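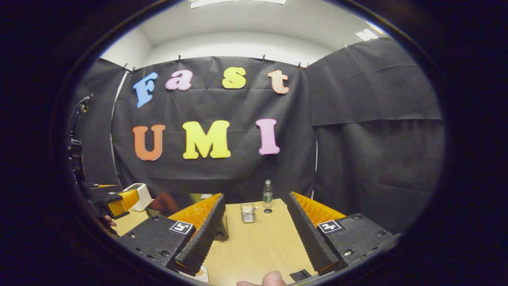 Fig. 1: Work table at Ballgate, metal tin and green-capped bottle.

Somovton tabletop handling program - progress report to Cernulen, 7 May 2020
Prepared by Kibet Lyimo

Bench work on small household items continued at Ballgate. To date 212 trials have been logged against a target of 2046, of which 131 used rigid metal containers. Clear plastic bottles account for a further 85 trials, scheduled for December and not included in the total. Labelling of the logged trials is under way. Colour calibration of the backdrop is outstanding.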